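Urkau Sorting Tray Set, rimmed, open top
Catalog section: Bench Storage / Small Parts
Supplier: Umau, Jodutthorpe
Item no. 302
Page revised 26/09/2026

Product overview

Item 302 is a set of three open plastic bins for sorting small molded parts by color on a flat work surface. Typical contents are toy building bricks, caps, spacers and similar pieces. The bins are separate units and can be set square, angled or spread apart as the bench layout requires. No rail or base plate is supplied.

Each bin is rectangular with rounded corners and a raised rim. The set has one green, one orange and one white bin. Shade varies between production lots, and the green in particular may look closer to teal under cool lighting.

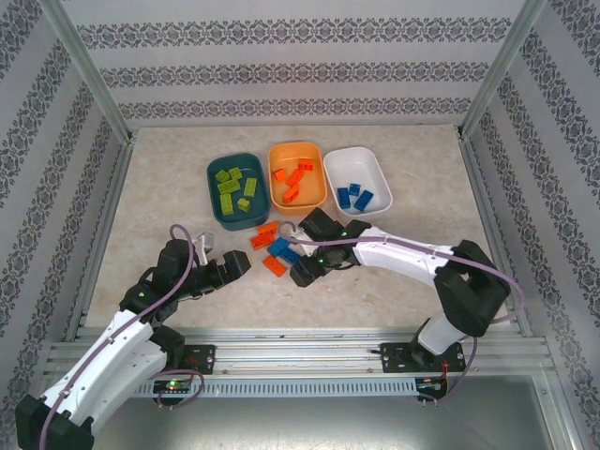 Item 302 in use: green bricks in the green bin, orange-red in the orange bin, blue in the white bin.

Layout

Place the bins side by side at the rear of the work surface and keep the area in front clear for unsorted stock. A plain, pale surface gives the best contrast with colored parts. Bins may touch. Leave a gap if they are to be lifted out one at a time.

Color assignment is up to the user. Where there is no bin of matching color, assign the white one. Parts with no assigned bin should stay on the work surface until the run is finished – do not use a filled bin for overflow.

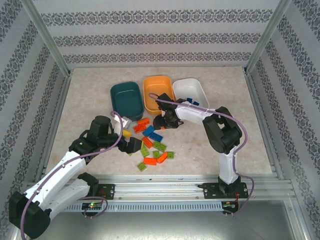
Mixed bricks in front of the set, two blue pieces in the white bin.

Loading

Parts should lie below the rim. For visual counts, a single layer is recommended. Long bricks can be laid diagonally.

Care

Wash by hand with mild soap. Do not stack filled bins. Solvent wipes will dull the finish.

Ordering

302 – set of three, green / orange / white
600 – single replacement bin, state color
2029 – clip-on label holder, pack of 2

The label holder fits bins shipped from August onward. For older bins, contact Nesrin Kaplan at the Jodutthorpe counter before ordering. School and workshop accounts are handled by Salamatu Appiah. Abubakari account numbers remain valid for repeat orders.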